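Ticket: Tallent ladder hoist stops on the way up, code 26
Status: Open (customer replied)
Product: Tallent ladder hoist, 110 volt
Supplied by: Meltine Hire
Site: Kultbridge, rear elevation
Raised by: Ezzat Roofing, site desk

First message

Hello, me again. We've got one of your Tallent ladder hoists on the back of the Kultbridge job and it's being a right pain. It goes up fine with nothing on it. Put a stack of tiles on the carriage and it gets as far as the second lift of the scaffold, slows down like it's thinking about something, then stops dead with 26 on the little display. Press the green button and it just clicks. If I leave it switched off while I have a cup of tea it comes back and will usually do one more trip before it sulks again.

Things I've tried so far:

Turned it off and on (obviously).
Took tiles off until there were only a handful on the carriage. It gets a bit further but still stops.
Brushed all the grit off the rails and wiped the rollers down. They were filthy, to be fair, but it made no difference at all.
Checked the rope on the drum. It's lying nicely, no crossed turns that I can see.
Tried the spare pendant that came in the box. Same thing, same number.

The booklet in the control box lid stops at code 19, so I've no idea what 26 is meant to be. Can you tell me, or send somebody out? We've got a roof half stripped and the lads are hand-balling tiles up the stair tower, and they are letting me know about it.

Update, same morning

Thanks for ringing back so quickly. So 26 is low voltage, and the booklet is an old one. Fair enough, although I'd love a new booklet when somebody's passing.

You asked how it's fed. There's a yellow 3000 watt transformer in the store by the front gate, then a 110 volt lead round the side of the building to the hoist. I said on the phone the lead was "not that long". I've now walked it and it's 100 metres, in several lengths plugged together, with a big coil of it left under the scaffold where somebody had too much. So I take that back.

You also asked me to get a reading at the hoist end. Our electrician was in the plant room and came out with his meter, and he did it, I didn't touch anything. With the hoist sitting there doing nothing it looked perfectly healthy. With a load going up it sagged and sagged, and it was showing 67 just before the thing cut out. He pulled a face. I'm told that isn't a number you want to see.

Update, after dinner

Right, we've been along the lead joint by joint. One of the couplers round the side, the one lying next to the downpipe, was properly warm and had gone brown on one pin. It's been cut off and binned so it can't sneak back into use. I did wonder why that corner smelled funny and I'd put it down to the skip.

The electrician has done the following:

Moved the transformer round to the back, under cover, close to the foot of the hoist.
Fed it from the other supply, on a proper heavy cable he's clipped along the wall.
Got rid of all the joined-up bits. It's one short yellow lead from the transformer to the hoist now, and no coil.
Unplugged the site saw, which had been sharing the transformer without anyone mentioning it to me.

We then ran the carriage up empty, up with half a load, and up with a full load. All the way to the top every time, no 26. It sounds different too. I thought they all made that low groaning noise, but apparently it's meant to hum! I feel a bit daft for blaming your motor, so please pass on my apologies to whoever I was short with on the phone.

Reply to your questions

You wanted to know whether the motor might have been cooked by all this. I honestly couldn't tell you. The casing was hot when it was stopping and starting earlier and it's only a bit warm now. There's no burnt smell from the hoist itself, that was all coming from the coupler. If you'd like somebody to look at it I'd be happier, to be truthful, but it doesn't need to be an emergency visit any more.

The brake is holding. We stopped it halfway with a load on, as you said, with the area underneath roped off and everybody stood well back, and the carriage didn't creep.

The top limit switch is working. The slack rope switch I'm less sure about, see below.

Update, next day

Nearly there. No code 26 all morning and we've shifted most of the tiles. But there's a new one, and I'd like your thoughts before I go fiddling.

When the carriage comes down and touches the bottom, it sometimes won't go back up straight away. No number on the display, just a blinking dot. If I lift the carriage by hand, only a touch, and let it settle, the dot goes out and up it goes. It's doing it about one trip in several, and it seems to be worse when they've dropped the last bit quickly. I think this is the slack rope switch being a bit keen, but I'm a site desk person and not a hoist person, so that's me guessing.

I've told everyone to leave it alone and not to tape, wedge or otherwise "adjust" the switch. Somebody had already got the tape out. The tape is now in my drawer.

If it's a case of moving the bottom stop a little, tell me which bolts and I'll get the fitter to do it with it isolated. If it's a case of you needing to do it, mornings are best, as the back gate gets blocked by deliveries later on and your van won't get near. Ask for the Ezzat cabin and ring when you're at the barrier, the intercom doesn't work.

Couple of other bits while I'm here. Can you put the transformer down on our hire sheet as being at the rear now, in case your collection driver goes looking by the front gate? And can we keep the hoist an extra week? The ridge tiles are late, which is a whole other ticket with a whole other company.

I'm away from the cabin until two o'clock, but I've got my phone on me and I can see replies to this ticket. Please don't close it yet, even if the system nags you. Last time it got closed on me I had to start again from the top and type the serial plate in twice, and half of that plate is under paint. I'll do a few more trips with the fitter watching when I'm back and add whatever the dot does.
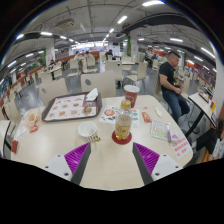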